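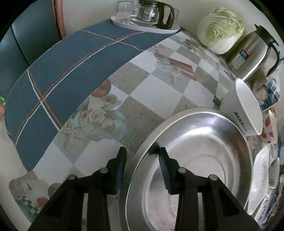

Surely by now, a reader writes, there is something I can buy that will clear the table and do the washing-up from start to finish, and you are being stubborn in telling us all to get on with it by hand.

October 6, 2021
By the Irnside Home Page

Stubborn, yes. I have been promised a kitchen robot since I was old enough to dry a plate, and in March I went to the Stodbridge home show with my purse open. There was an arm on a stand. It moved one cup from a mat to a shelf in 2 minutes, and somebody reset the cup by hand after every go. I came home and did the pots.

The trouble is the stuff on an ordinary table. Take a wide steel basin: shiny all over, with a rolled rim, and it shows you bits of the room back. You or I see a basin. A camera has to work out which part is metal and which part is reflection. Then put it on a patterned cloth with starfish and fruit printed on it, and a machine must also learn that some of the strawberries can't be picked up.

So, while we wait, a few things that make clearing up quicker for a person. They would probably help a machine as well.

Nest by size before you carry anything. Biggest basin at the bottom, then the bowls, then cups on their own tray.

Food goes first. Bread back in its bag with the neck twisted, cabbage to the cool shelf, and then you can see what is left to wash.

Glasses upside down on a long tray will drain well enough, but put a thin cloth under them or they sit in their own puddle.

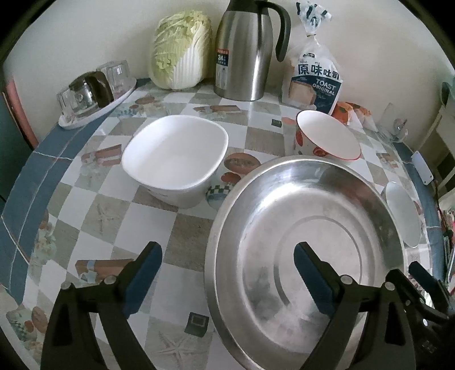 Would a plain cloth make the job easier for a robot?
A plain cloth would help it tell objects from background, but it would still have to deal with clear glass, thin bags and anything lying on its side.

I'd keep the pattern. I am not redecorating for a gadget I don't own. Wipe plastic cloths from the middle outwards with warm water and a drop of washing-up liquid, and go over the folds twice. Leave bleach alone, it takes the colours off.

Scuffed steel comes up with bicarbonate of soda and a damp sponge. Go round with the rings, never across them. My big basin came from the market at Zurncombe 11 years ago and the bottom is cloudy now whatever I do — it holds water, that'll do me.

Enamel wants gentler handling. No scourers, and check the rim for chips before you stack anything inside it.

A steel jug should be rinsed straight away, lid off, and left open overnight. If it smells of old coffee, fill it with hot water and a spoonful of bicarb and leave it for 12 hours.

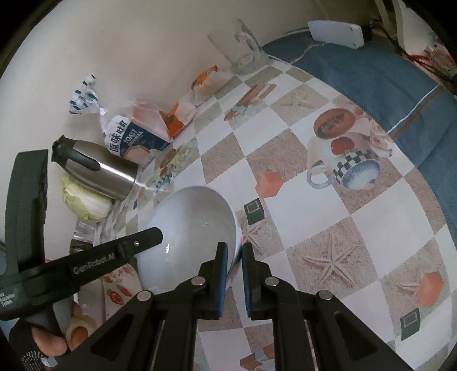
Can two padded fingers pick up a bowl that has tipped over?
Two fingers can pinch a rim if they meet it squarely, though a heavy bowl may swing or slip, and somebody or something still has to decide where to put it down.

That last part is most of housework, if you ask me. Grabbing is easy. Knowing that this bowl is greasy, that one only had dry rice in it, and the third belongs next door is what takes up the evening. I'm told grippers get better every year and I dare say they do. I'll believe in the washing-up when I see a roasting tin done, corners and all.

There is also the price. The Falcão worktop arm was quoted to me at 228 a month, pots not included. A rubber spatula for scraping plates costs next to nothing and has never needed charging. Keep it by the sink, scrape before you stack, and change the water when you can't see the bottom of the bowl.

Next time: getting limescale off taps.

Contact Irnside Home Page | Copyright Irnside Home Page, all rights reserved | Back to top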